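Wamine Skornberg Pad Retention Kit, Series 2
For hand-held parallel grippers with linkage arms
$139 per pair of jaws, GST included
Stock: ships Tuesday

You are probably reading this page for one of two reasons. Either a finger pad has dropped off your gripper into somebody's lunch, or you've had our letter about the Series 1 kit and would like to know how worried to be. The answer to the second is moderately. Stop using Series 1 on anything people are going to eat, and keep reading.

What went wrong with Series 1

Series 1 held each ridged pad to its jaw with adhesive and a small moulded lip. The adhesive was excellent on our bench, where it was 21 degrees and everyone was polite to it. Under side load it crept. A pad that has crept a little still looks fine and still grips, so the operator carries on, and then on some later squeeze it rolls off the jaw and goes wherever the packet goes.

Abundio Ochoa, who does our returns bench, cycled a customer's pair until one pad let go at 2862 closes. We had printed a considerably larger number on the box. The box has been changed.

There is a second problem, and it's the one for your safety folder. With a pad gone, the bare jaw closes further than it should and the linkage bars come past their usual stop. The gap between the inner and outer bars is then a very good fit for a fingertip. We have had one report of a pinched finger (bruised, no break) and one of a torn bag of prawn chips, photographed by the customer from several angles.

Packet work is where it shows up first. Crimped edges, slippery film and bags leaning on each other all load the pad from the side, and a full bowl of the stuff means you rarely get a square grab at anything.

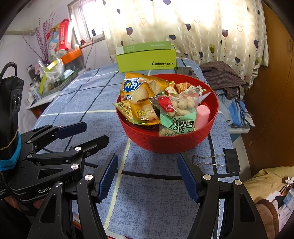
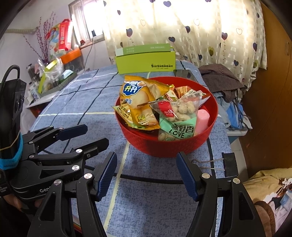
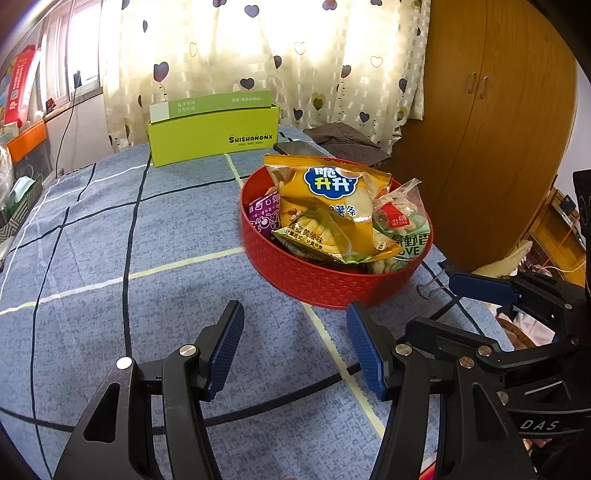
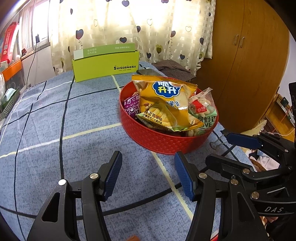
Packaged snacks in a round red bowl, jaws open.

What Series 2 does differently

The pad now sits in a dovetail and is pinned from behind. You can't pull it off by hand, and we have asked some fairly large hands to try. A hard stop on the jaw keeps the linkage from over-travelling even when the pad is missing, so a lost pad means a useless gripper with your fingertip still its original shape.

In the box
2 ridged pads, dark blue
2 dovetail carriers with hard stop
8 pins (you need four; the others are for the carpet)
1 hex key
Fitting card, now with the left and right jaws labelled correctly

Packed weight: 445 g
Pad material: moulded rubber, wipe clean, no solvents
Fits: Sukix Carnegie and Carnegie Long. Check the jaw template before ordering for anything else. The Carnegie Short has a different finger angle and the carrier will foul the lower bar. It will look as though it fits.

Before you pick anything up

Close the jaws slowly with nothing between them. The pads should meet along their full height. Push each pad sideways with your thumb. If it moves at all, take the gripper out of service, and please don't add glue. We can tell when people have added glue.

Keep your free hand clear of the linkage while the jaws are moving. If you run two grippers over the same table, agree on who is going in first, as the outer arms will catch one another and the pads take the knock.

Series 1 owners

Replacement is free, including postage both ways. Send the pads, the carriers and a note of what you were gripping. Abundio reads the notes. If a pad is missing, tell us, and tell whoever owns the snacks.

Claims on Series 1 close at the end of December. The safety advice doesn't.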